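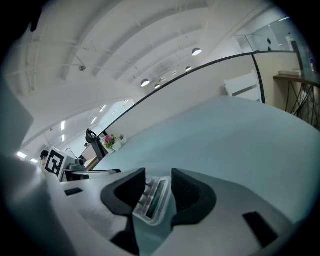
Search this site Go

# Vadero Handheld Set: Data Card and Purchase Notes

By Rūta Grīnberga, September
4 min read

## Summary

Vadero is a set of 1,202 short episodes recorded with hand-held grippers at a tabletop station. The objects are small retail and workshop items, most of them clear plastic. This card covers what was bought to record the set, what it cost in parts and hours, and what the next round (Lusau) should plan for. Training results are in a separate file.

## Equipment

- 2 hand-held grippers with soft black finger pads, wide-angle camera on each
- printed fiducial boards, black on white, mounted upright
- one laptop per station, with external storage
- spare finger pads, ordered by the pair

The grippers came from Irar. Do-yoon Heo compared them with a wrist-mounted kit on a leased arm and chose the hand-held units on setup time. The lease quote is kept in `quotes/` and is no longer valid.

## Consumables

Finger pads are the main recurring cost. Plan on replacing both pads of a pair together; mixing old and new pads changed the grip width enough that Ye-seo Byun had to repeat the calibration.
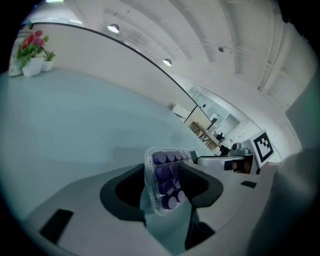
Blister trays and other thin packaging should be bought in multiples. A tray that creases is retired, and the object ID goes with it. For the first round we ordered single units and lost a week to reorders. Keep the supplier and lot in `objects.csv`, including for items that cost almost nothing.

## Budget for Lusau

The target is 3,000 episodes. Nam-gil Oh's estimate assumes the same two grippers, with 12 pairs of pads held in stock. A third gripper is listed as optional and should be decided before the storage order, as it changes the disk count.

Not included: operator hours, shipping on returned units, and replacement marker boards, which we print in house.

## Known gaps

- No purchase record for the first batch of pads.
- Cha, the upload tool, drops the gripper serial number on older episodes.
- Prices in `costs.csv` are before tax.

## Contact

Lăcrămioara Oprea handles orders and access requests.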